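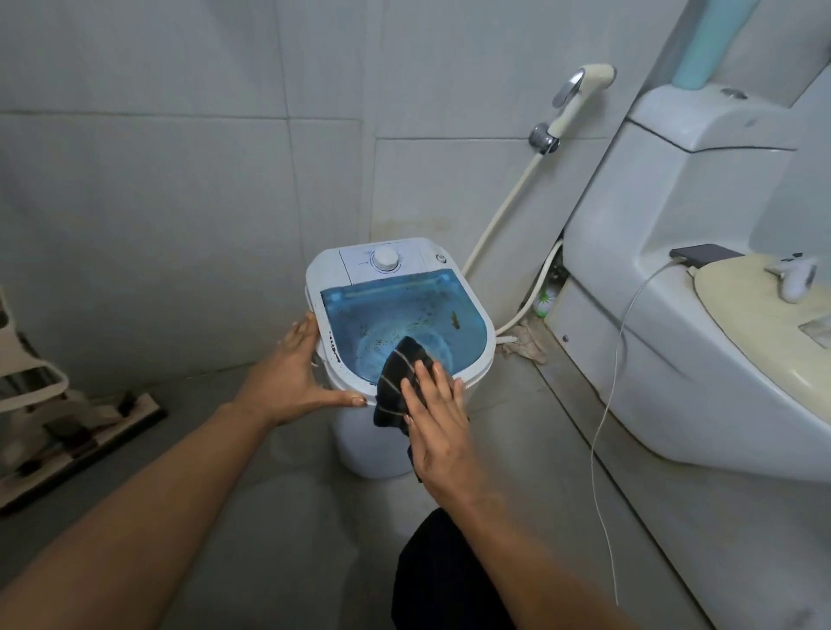 Let students do the laundry before they program it

June 14, 2020

The robotics club at Garkine has had the same project all year, a laundry helper called Rorno. The plan for the fall is to teach it from recordings of people doing the chore at home. Some parents have asked why a club that is supposed to build machines is having teenagers wash socks. I think it is the best assignment the club has given out, and I would like to see more of it.

For 2 years the club went to the Lapointe contest with arms that moved blocks from one tray to another. The blocks were all the same size. The trays were bolted down. The students learned to wire a motor and read a data sheet, and that has value. But a block keeps its shape when you pick it up, and most things in a house do not.

Bonifacio Figueroa took over as adviser last August and dropped the blocks. Each member now has to do a household job by hand, record it from eye level, and then write down every move before touching any code. His limit for the write-up is 50 lines. Most students run out of lines before the machine is even loaded.

A towel is a good case. Ask someone how to hold one up by its corners and they will say "grab the corners." Then they have to say which hand goes first, how far apart the hands should be, and what to do about the part that droops. 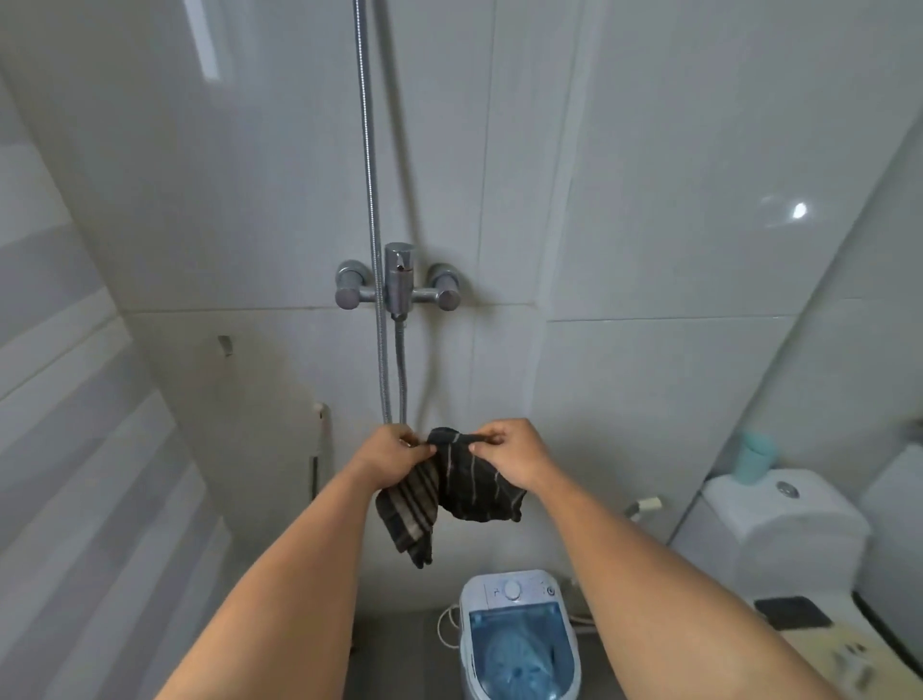
What the critics get right

The work is slow. The team had 8 members in the winter and is down to 5, and I know one of those who left wanted to build something with wheels. Zineb Zaki, whose son is still in the club, told me she worries they will show up at the next contest with a stack of notes and no robot. That could happen.

There is also the matter of privacy. Recording at home means recording the home. The club should put its rules on paper - who keeps the files, for how long, and who may watch them - before it asks for more.

Still, I would take the notes. The Iltunham team brought a very fast arm to the last contest, and it dropped a wet washcloth every time. Its students could not say why. Ours would at least know to ask what the other hand should be doing. 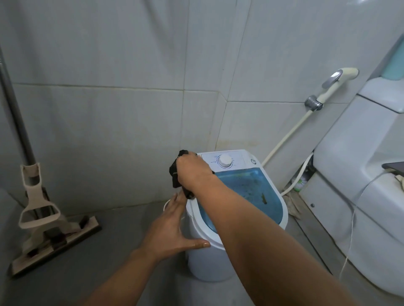 One hand on the cloth, the other flat against the side of the washer.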